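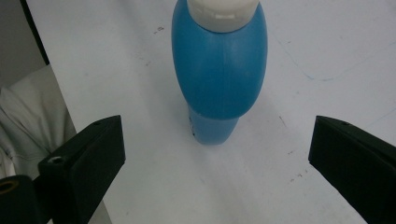
## Grolwood Refill Program: progress report

Mar 27, 2020

This report covers the period from the start of December to the present. It follows the headings in the grant agreement. Spending details are in the attached sheet.

### Work completed

The refill counter at the Grolwood store opened in the second week of December. It sells dish soap, laundry liquid, hand soap and an all-purpose cleaner by weight. Customers can bring any clean plastic bottle with a cap that closes properly. We weigh it empty, write the weight on a sticker, and charge only for the contents.

The Standilwood counter opened in January in the former mail room of the community center. It carries the same products except laundry liquid. The room has no floor drain, and the center would not allow the larger drums without one.

Our supplier, Kallio, delivers to both sites every other week. Two deliveries in February came a day late. Neither site ran out, but Standilwood was down to its last drum of dish soap. We now place the order on the morning of the previous delivery.

### Targets

The agreement set a target of 100 registered households by the end of the first quarter. Grolwood passed that number in February. Standilwood has not reached it and stands 30 short. Sign-ups there were slow until we moved the opening hours from mornings to late afternoons, and they have been better since.

Returning customers mostly buy dish soap and laundry liquid. The all-purpose cleaner sells poorly at both counters. We cut the price by 20 percent in February with little effect and plan to drop it once the present stock is gone.

### Problems

The first set of pumps dripped. Staff at Grolwood were mopping several times a day, and one customer complained about the floor. We replaced the pumps with gravity taps, paid for out of the equipment line. The taps are slower with the hand soap, which is thick, but they do not leak.

Labels were the other trouble. The paper ones came off after a few washes, so returning customers had to have their bottles weighed again. The new labels are vinyl and cost more. We have moved money from printing to cover the difference.

Both counters closed to walk-in customers in the middle of this month because of the coronavirus. Grolwood is filling orders for pickup at the door, using new bottles only. Standilwood is shut along with the rest of the center. Staff hours have been reduced at both sites, and the unspent wages are shown on a separate line in the sheet.

### Next quarter

The third counter, in Ukotport, was due to open in the spring. The lease is signed and the shelving is in, but the plumbing inspection has been put off with no new date. We ask to move this milestone back by 3 months, with no change to the total grant.

We would also like to use part of the outreach money for a phone order line at Grolwood. The request form is attached. A reply before the next Kallio order would help, as the size of that order depends on it.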